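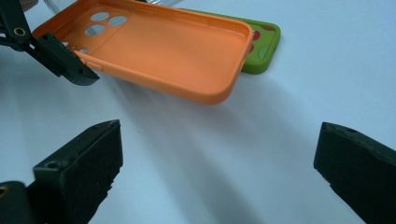 *Orange case on top of green case, fingers open. The orange one is held at its left end by the other gripper.*

Sunday, December 15, 2019

Worked on the overlap problem in Etar. The mask for the upper case is good now, but the lower case still comes out as two objects when the upper one covers its middle or its corner. After the mask step each piece gets its own grasp candidates, and Oteck then plans happily to a piece which is only a narrow strip of rim. I want this to be solved before the planner, not inside of it.

What I changed:

- merge step now compares color along the rim and also the direction of the rim, before it was only color
- minimum area for a candidate raised to 80 pixels at the reduced image size
- holes inside a mask are no longer filled automatically

The last point needs a note. Filling the holes was my own idea from October and it was a bad one for this kind of object. The camera cutout in a case is a real hole and one sees the table through it. With filling on, the depth values from the table were averaged into the floor of the case, and the estimated height became too low. With filling off the height is correct, but the contour code is slower. I did not measure how much slower, only that I noticed it in the viewer.

Replayed 40 recorded overlaps with the new merge. In 19 of them the old version had split the lower case. The new version splits 4. I looked at all 4 by hand: each time the printed pattern on the lower case reaches so near to the rim that the color test takes the print for a different object. So it is the same mistake, just smaller. The direction test alone would join them, but it would then also join two separate cases lying parallel, and I do not want this.

Shadow: soft shadow on the white table is still sometimes labeled as part of the upper case. Lowering the brightness weight helps. I put it in the config file and not in the code, please do not overwrite it with the Aguirre defaults.

Table limit: when the view is turned sideways, the plane fit takes the dark area beyond the edge as "unknown" and not as "no table". Oteck treats unknown as free. For a case near the edge this gives approach paths that come from outside, below the table height. I added a check which cuts all candidates where the approach line crosses the fitted edge. A monitor in the background also gave colored blobs, and the same check removes them.
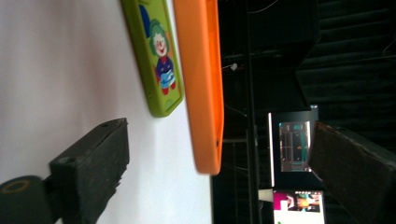 Comment from Zarstead, added under the entry: cutting every candidate that crosses the edge is too strict, because an approach from outside is fine as long as it stays above the plane. They would keep the candidate and give it a cost.

I agree in principle. But the cost needs a trusted plane height near the edge, and there the fit is the weakest. For now the hard cut stays, with a flag `edge_cut` so it can be switched off.

To do:

- [ ] pattern near rim, try the merge on depth edge only
- [ ] ask for "unknown" to be blocked by default in Oteck
- [ ] measure contour time with filling off
- [x] push config with brightness weight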